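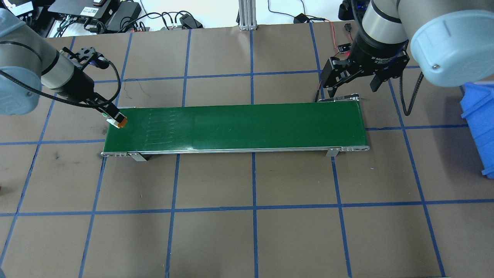
**Forgetting half my groceries, any tricks?**

Hi all! I shop at the Flirerby market every week and I keep leaving things behind. In February it was a 50 pound bag of dog food I'd paid for at the register and was supposed to pick up by the door. Yesterday, the eggs. I have a list, but it only helps me while I'm in the aisles. What do you do?
*wurnari_mom, 2018-05-27*

---

**Eliécer Echeverri**

Oh, I love this one! Put your car keys in the bag with the eggs (or whatever you bag first) and you can't drive off without it. For stuff you pick up outside, hold the receipt in your teeth until it's loaded. I look ridiculous and I haven't lost a thing yet! Also call the store about the dog food. Mine on Delacroix kept my charcoal for me, and they were so nice about it.

---

**pickle_jar80**

keys thing works great!! just dont do it with the freezer bag, mine went in the freezer lol

---

**tansy**

Do you mean the big Flirerby or the little one by the bank?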